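Speaker notes: What a small gym owes its members (and what it can quit doing)
18/09/2023
6 min read | 40 shares

Open without the slide. Wait for the coffee line to sit down.

I help run Fustano, which is a gym in the sense that it has weights in it and people leave tired. We have 991 names on the books. On a good evening 40 of them turn up. If the other 951 ever come on the same night I will be leaving through the back.

Pause. If they don't laugh, carry on as though that was a serious point, which it partly is.

The first year we sold contracts. Twelve months, a cancellation form, a second form confirming you meant the first form. It worked very well on paper. People paid, stayed home, and hated us by April. They told their friends, too, so in a way we had excellent word of mouth.

Then we moved to class packs. You buy ten, you use ten, you buy ten more or you don't. Income dropped for a while and I slept badly. Attendance went up.

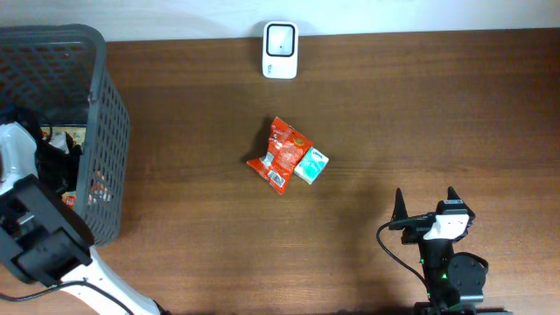 One reply on the members' page said that ten classes was fine but the expiry date was a contract wearing shorts, and could we please stop pretending. I read that one several times, in several moods. We took the expiry date off.

(Don't linger. Someone will want to ask about refunds here. Tell them it's coming. It is coming, at the end, when there's no time.)

Next part: instructors.

We used to pay per head. An instructor with two people in the room at six in the morning earned enough for a bagel. So the early classes went to whoever was newest and left as soon as they weren't. Now it's a flat $40 a class, with a bit more once the room fills. The early slot has had the same instructor ever since, and the regulars have started bringing her breakfast, so she's ahead on bagels as well.

Utus, across town, does it differently. They rent out the floor and let trainers set their own prices. I think that's a fair way to run a place if your trainers already have clients. Ours mostly had enthusiasm.

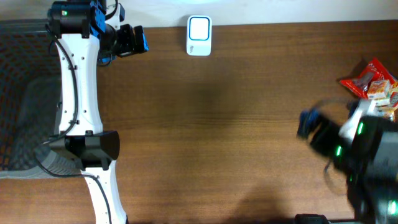

Robot arm over a wooden tabletop.

Equipment. Keep this short, they will all have opinions.

We spent too much on machines. There's a leg press that cost more than my car and is used chiefly as a coat rack. What gets used is floor space, kettlebells and the two rowers, one of which squeaks. Mamani came to us with a package deal on 200 items. We took 115 and still own a box of ankle straps I can't explain.

If you're starting out, buy half of what you planned and wait a season. Members will tell you what's missing. They'll tell you in the parking lot, with your keys in your hand.

Mention the beginners' program here. We call it Grunine, for reasons that made sense late at night. Four weeks, no mirrors, and no one yells. It fills every time we run it.

Refunds, if asked: yes, we give them, for any unused class, and it costs us less than arguing did.

Leave the sign-up sheet by the door. Take the good pen home this time.

3 comments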